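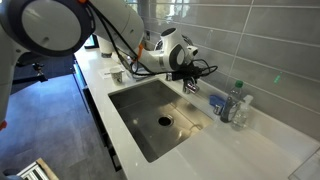

How many demos does the policy need before it will do the faucet task?

In our runs the curve went flat after almost 20 per site, so record 20 and stop there. More of the same start pose did nothing for us. More start poses did.

Print this page | E-mail this page

4. Recording and replaying the faucet task (Olier method)

For anyone repeating the Urquijo kitchen runs. Read section 3 first if the arm has not been homed. Settings below are the ones behind the results table, don't mix them with the old October ones.

4.1 Before you start

1. Home the arm. Wait for the status line to say READY.
2. Check the cables at the wrist. Need enough slack for a full turn, not so much they hook the tap.
3. Load the task file faucet_handle. Not faucet_spout, that one is for the reach test only.
4. Set the speed cap to 15 percent. Leave it there for all recording.
5. Jog the fingers to just over the handle. Save this as the hover pose.

NOTE: The hover pose is the zero for everything after. If the arm base gets bumped, even a little, save it again. Old demos from before the bump are no good, move them to the discard folder.

CAUTION: Hands out of the sink while the arm is live. E-stop within reach of the person at the keyboard, not the person at the counter.

4.2 Recording demos

1. Start the recorder. Wait for the beep.
2. Guide the arm by hand from hover to contact. Slow. One smooth push on the handle, no second try.
3. Back off to hover, stop recorder.
4. Name the operator in the log (initials ok).
5. Shift the start pose with the Offset key and repeat.

A demo with a pause longer than two seconds gets cut by the filter automaticaly. Don't pad them out.

NOTE: Leave the stuff on the counter where it is between demos. We move it only between blocks. The clutter is part of the method, the policy trained on a bare counter did badly as soon as anything was put back.

4.3 Training

1. Copy the block to the Trevament machine.
2. Run the train script with contact weighting ON.
3. Let it go to step 945. Loss will look finished well before that, let it run anyway.
4. Export. Write the block name in the file name.

Contact weighting is the whole point of the method. Frames near the touch count for more than frames in free air. With it off we got a nice looking reach and a missed handle, over and over.

4.4 Replay and scoring

1. Back to hover. Speed cap unchanged.
2. Run 11 trials per start pose. No retraining in between.
3. Score each: contact, handle moved, clean release. All of them or it is a fail.
4. If the arm stalls on the handle, hit Hold, not E-stop. E-stop drops the log for that trial.

CAUTION: Do not raise the force limit to get a stuck handle moving. Log the trial as a fail and go on. A bent finger costs a day.

NOTE: Shiny surfaces throw the depth reading off some days. If contact lands high on every trial, redo the depth check in section 3 before you blame teh policy.

Known problem: the Grosen wrist driver sometimes reports the last joint twice after a Hold. Restart the driver, re-home, carry on from the next trial.

Questions on the scoring to Stijn Michiels. Section last changed 2021-06-23.

Print this page | E-mail this page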